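Blog > Robots > Software

What the planner thinks it knows

4 Apr 2019

I have been putting off this post because I wanted to be fair to Plenoler first. I have now had it driving the arm on the play kitchen table since November, which seems long enough to be fair to anything.

For those who missed the earlier posts: Plenoler is the task planning layer that sits on top of Avotiņš, our motion stack. You give it a goal in something close to plain words and it hands back a list of steps, each with a target pose and a confidence number. The pitch is that you stop writing state machines by hand. I have written a lot of state machines by hand, so I was the target audience, and I still came away grumpy.

The task is the toaster oven door. There is food and crockery on the table too, but the oven is what I care about, because a door is a constraint and not an object you can carry off somewhere. You have to get hold of the handle and then follow an arc you don't get to choose.

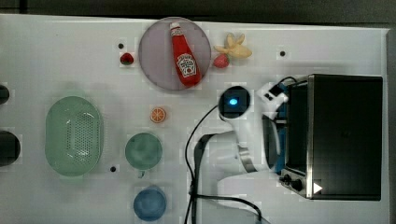 My first complaint is the confidence number. It is always high. I logged 90 planning calls on the door goal and the lowest score I got back was 61 out of a possible hundred, and that was on a call where I had fed it a point cloud from the wrong session by mistake. A planner handed the wrong room should not be 61 percent sure of itself. Whatever this number measures, I can't use it to decide whether to move the arm.

I asked about it on the project tracker and was told the score is "calibrated per deployment." Fine. Calibrated by whom, against what? There is a config key called score_bias and it shipped as zero. I changed it and all the scores moved down together by the same amount, so now I have a number that is always fairly high.

The second complaint is the scene cache. Plenoler asks perception for the objects once, builds its little graph, and then treats the graph as the truth until something throws an exception. With a ketchup bottle lying across a plate, you can get away with that. The bottle isn't going anywhere. The arm is another matter, because the arm and its cables are the things that move, and they move through the overhead camera's view. In my logs the graph was up to 60 seconds old when the planner was still making decisions from it.

You can force a refresh by setting the cache lifetime to zero. The docs advise against it. I did it anyway and planning got slower, as you would expect, but I would take slow and current over quick and stale for anything with a hinge.
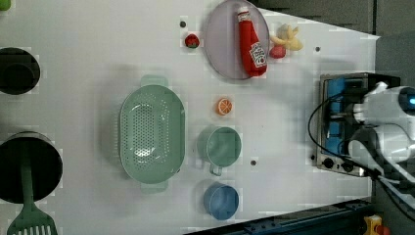

Occlusion, or what the overhead view can't tell you

The overhead camera is good at the left half of the table. The plate, the strawberries and the colander all come back with sensible boxes, though it does like to call the orange slice a lid. Then you get to the right half, where the arm works, and the arm is in the way of the one thing you want to measure.

This is an old problem and I don't blame Plenoler for it. I do blame it for how it fills the gap. When part of the oven is hidden it falls back on the last full fit of the oven model, which is reasonable, and then it doesn't mark the result as a guess. Downstream, Avotiņš gets a door handle pose that looks exactly like a measured one. Same message type, same covariance, no flag. I found this by reading the source on a train, after losing an evening to checking the hand-eye calibration, which was fine.

My patch adds a field called "observed" with a timestamp in it. If the timestamp is older than the last arm motion, the motion layer won't accept the pose for a contact move. It is a very dumb patch. 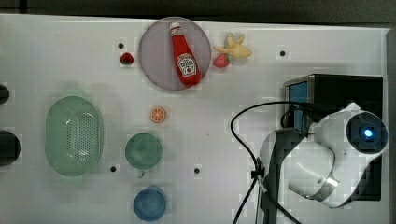

People will tell you the answer is a learned model that copes with the hidden parts. Allbridge has one and I tried the demo weights. To be fair, it drew me a very nice oven. It drew me a nice oven when I masked out the whole right side of the picture too, which makes me think it had mostly learned that there ought to be an oven there. I would like to see it on a table where the oven has been turned a bit, and I notice the demo never does this.

I also tried Nakholm's grasp filter, a much smaller tool that only scores a candidate grasp against the wrist view. I liked it better, mainly because it says no. On a shiny handle it says no rather too often – glare on the metal gives it holes in the edge map – but a tool that refuses is one I can build around. I run it at 3 frames and take the worst score.

So the current setup is: overhead camera for the rough pose, approach to a standoff, and then the wrist camera gets the final say. Plenoler has no opinion after the standoff. It complained about this (it wants to own the whole sequence) until I wrapped the last part in a single opaque action called touch_handle and stopped telling it what was inside.

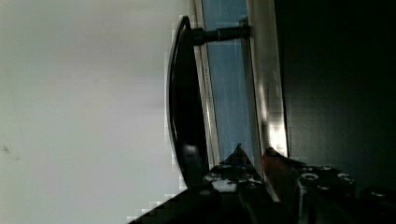
What the wrist view is worth

More than I expected, with some caveats. Up close the handle is a long dark curve on a pale background and a plain edge fit finds it. I don't need a network for that. The far side is harder: there is bluish glass, then a bright metal strip, then black, and the strip washes out to white where the light catches it. An early version of my fit locked onto the metal strip with great enthusiasm, since it was the straightest thing in view. I now throw away straight candidates and keep the bowed one, which works for this handle and will fail on the first oven with a straight bar.

The fingers are also in the view, so they need masking. I use a fixed mask per gripper opening. It's ugly and I have to redo it whenever the camera mount gets bumped.

Then there is compression. The wrist stream arrives with blocky edges, right along the outline of the handle where I'm trying to fit a curve. I have turned the bitrate up as far as the link allows. If you are about to write and tell me to use raw frames, I know, and the link won't carry them alongside everything else.

Would I recommend Plenoler? For shuffling things between a plate and a colander, maybe, if you dislike state machines more than I do. For doors I have ended up using it to pick the order of four actions, and I could have typed that order myself. I'm leaving it in for now because taking it out means rewriting the logging. The "observed" patch is on the tracker and has been waiting for review for a while.

Related posts
Why I stopped trusting covariance matrices I didn't compute
Avotiņš upgrade notes, mostly complaints
Hand-eye calibration without crying
Logging everything and reading none of it

This site uses cookies to remember your settings and count visits. By continuing to read you agree to this. OK / More information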